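Houda Naciri
Jun 4, 2022

1/ I have been asked by three separate people how to get rid of a smell in a fridge, so I am now going to talk about yoghurt for far too long. Mute me if you have plans.

2/ Background: I've made my own since March. It started when the corner shop stopped doing the big tubs and I got cross. Most of my hobbies start with me getting cross in a shop. 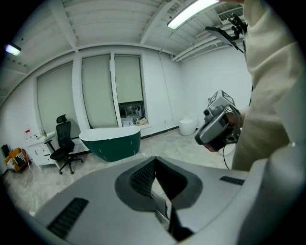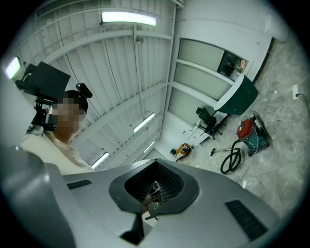

3/ WHAT YOU NEED
Whole milk. A spoonful of live yoghurt from a pot you already like. A pan, a jar with a lid, an old towel. A thermometer if you're the sort of person who irons.

4/ You do not need a yoghurt maker. I own a yoghurt maker. It's a Stivley, it was a present, and it is a warm plastic bucket with a light on it. The light tells you it's plugged in.

5/ Heat the milk to just over 80 degrees. Stir it now and then or it catches on the bottom, and then your yoghurt tastes of bonfire and you spend the evening with a scourer. I have done this more often than I'm going to admit on here.

6/ Then let it cool until you can keep a clean finger in it for a slow count of ten without swearing. My aunt's method. She has never owned a thermometer and regards mine as a sign of weak character.

7/ This is the bit people rush. Too hot and you kill the culture, and you wake up to a jar of milk that has been kept warm all night for no reason. Which is a worse thing to own than a jar of milk.

8/ Loosen your spoonful of starter with a bit of the warm milk, then tip it back into the rest and stir gently. People online will tell you to stir in one direction only. I've tried both. The yoghurt did not appear to have a view.

9/ Lid on, towel round, into the oven with the oven OFF. I put a note on the oven door. The note exists thanks to a Tuesday-night sort of incident involving a pizza, a towel and a man I am still married to.

10/ Leave it overnight. Don't jiggle it. Don't lift it out to have a look. It knows you're there.

11/ THE STARTER QUESTION
Lots of replies already asking which one. I use Bouzid plain, the one with the green lid, as it's sharp and sets well for me. Guvier is milder and comes out looser. If you like it loose then fine, it's your breakfast, I'm not the police.

12/ Do check it says live on the pot. I once used a vanilla one in an emergency and got something I can only describe as custard with a grudge.

13/ You can keep back a spoonful of your own batch to start the next. Mine gets tired after a few goes and turns thin and a bit sour, and then I buy a fresh pot and pretend the line is unbroken, like a royal family.

14/ STRAINING
If you want it thick, line a sieve with a clean cloth, set it over a bowl and put the lot in the fridge. 2 hours gives you something you can dollop. Overnight gives you something you could grout with.

15/ The yellowish water underneath is whey. Every website says to use it in bread, soup, smoothies, on your tomatoes, on your face. I have a jar of it at the back of the fridge that I'm saving for bread. I've not made bread. This brings us back to the smell.

16/ So, the smell. Take everything out. Everything, including the chutney you're emotionally involved with. Wipe it all down with warm water and bicarb, do the rubber seal round the door with an old toothbrush, and find the little drain hole at the back, where all the horror lives.

17/ Someone recommended one of those Plurnano fridge eggs that's meant to soak up odours. I bought it. The fridge now smells of whey and has an egg in it.

18/ Replies are asking about oat milk. I had two goes. The first stayed liquid and the second went into a sort of wallpaper paste. I'm told it wants a thickener and possibly a nicer cook. If you've cracked it, tell me how, and please say what brand of oat.

19/ Also yes, UHT works, and you can skip the heating part and just warm it. My aunt doesn't have social media so I feel safe saying that.

20/ Correction to 6: my cousin has shown her the thread. She says it's a count of eight, and that I never listened.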